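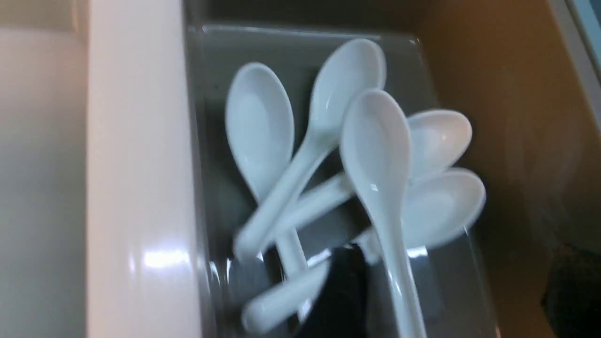 家事ロボットの月額レンタル、いよいよ選べる時代。今回借りたのはEteckの「Tallimau」、お試し30日コース。設置は担当のビラル・ハッタルさんにお任せで、15分近く。思たより早い。まずは台所から。厄介なのがカトラリー立てで、グレーの容器に白いれんげが何本も、柄を交差させて突っ込んである。つやのある白に、つやのある白が重なる。人間なら見もせずに抜くところ、機械にはどこまでが一本なのかが難問。Tallimauは手首のカメラで寄って、角度を変え、また寄る。遅い。でも雑ではない。

次は食器。つかむ力は三段階、初期設定は「弱」。陶器はこのままでいいと思う。

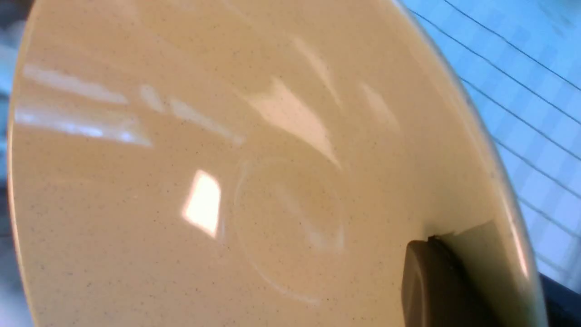 気になったのは照明。つるつるした釉薬に明かりが映り込むと、判断に時間がかかるらしい。開発のルバ・アワドさんに聞くと「反射はいちばんの宿題です。2月の更新で手を入れます」。期待して待ちたい。あと動作音、夜は少し耳につく。隣の部屋なら平気。

浴室も試す。白い浴槽の手前、タイルに黒っぽい細かいごみ。紺のマットもある。こういう場所は対象外という他社プランが多い中、Eteckは標準料金の範囲内。ここは素直にえらい。ただし防水カバーは別売りなので、申し込み前の確認はは必須。
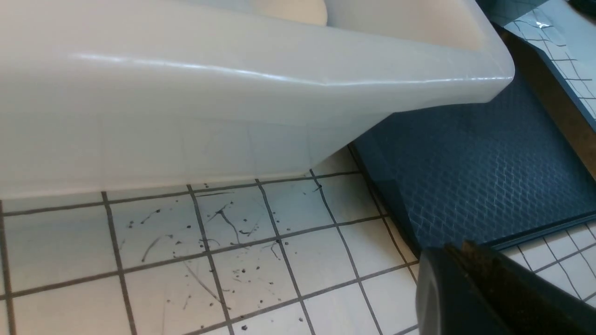 料金と申し込み

お試し後は12か月契約。途中解約は手数料あり、要注意。似たサービスのPrulonは契約の縛りがないかわりに、設置は自分でやる方式。機械いじりが苦手な人はEteck、気軽にやめたい人はPrulonか。申し込みはウェブのみ、電話窓口はなし。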